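The Snack Basket, and Other Small Mercies

From the Pondness Residents' Newsletter

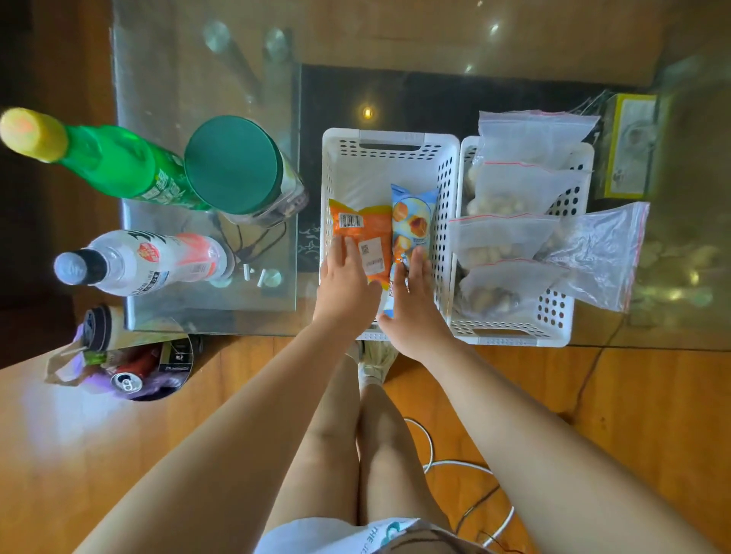
How many baskets do you need to keep the household snacks in order?

Two will do for most homes, one for things still in their own sealed packets and one for anything that has been opened and moved into a zip-lock bag.

I had that question from three different neighbours after the last newsletter went round, so I thought I would give it a proper answer this time, with a cup of tea beside me and a bit more space than Florencia usually lets me have. (She has been very kind and given me most of a page. Thank you, Florencia!)

Those of you who came to our spring swap morning in the hall will remember that we had a great heap of storage baskets going spare, 38 of them by the time the last carload was in, and that they had nearly all gone before the kettle boiled. The white plastic ones with the rows of round holes went first. I can see why. They are light, you can lift them by the slots at the ends, and crumbs can be rinsed straight out of them under the tap. Mine cost me 50 pence each, which went into the tin for the hall roof, and I have been rather pleased with myself ever since.

What I do with them is very simple. Once a fortnight or so I bring everything edible out of the cupboard that isn't a tin or a jar, and I do the sorting in the sitting room. I know some people would never dream of it, but I find a kitchen worktop is always full of something else, and a coffee table is just the right height if you are happy to perch on the edge of the sofa with the radio on. Put the two baskets side by side in the middle and let the other bits and pieces, the bottles and canisters and so on, wait their turn round the edges.

Packets that haven't been opened go upright in the first basket, like books on a shelf, and they stay up much better if you start at one end and press each one well down before you add the next. A half-empty basket is a nuisance at this stage, as a lone bag of toasted bread bites will slump over the moment you turn your back. Give it a neighbour and it behaves. I like to put the ones with the nearest dates at the front, and if the date is printed somewhere silly I write it again at the top in marker pen.

The second basket is for the zip-lock bags, and this is where I have changed my ways. I used to lay them flat, one squarely on top of another, and whatever was at the bottom was crushed to dust by the weekend. Now I lean them at a slant, each one overlapping the one behind, so that the sealing strips are all along the top where I can get at them. You can flick through them with a finger. The heavier, knobblier things go lowest and the pale delicate biscuits go on top. Do press the air out before you close the strip, and run your thumb along it twice. I always keep an empty bag hanging over the side of the basket too, ready for the next packet that somebody opens and abandons.

Killian Huet at number 7 wrote to me with a very sensible point about washing the bags. He does his in warm soapy water, turns them inside out and stands them over wooden spoons in a jug until they are bone dry, and he gets a good many uses out of each. I have tried it and it works nicely, though I would keep it to bags that have held dry things and throw away any that have had nuts in them if there are allergies in the house.

He also asked about bottles. I don't put them in the baskets at all. They roll about, they lean on the crisps, and a cap that isn't quite tight can ruin the lot. Mine live in the door of the fridge or on the floor of the larder, standing up, with the tea and coffee canisters on the shelf above.

When everything is in, the baskets go back into the cupboard with the handles facing out, and that is the whole job. It takes me as long as one side of a record, a little more if I stop to eat the broken ones.

We still have a few lids and some larger tubs left over from the swap, and they are in the hall cupboard under the coats. Help yourselves, and drop whatever you can spare in the roof tin. Florencia Ulloa has the key and is usually in on weekday mornings. If you have a tidy way with spice jars, please do write in, as mine are a disgrace and I would love to print your advice in the next one.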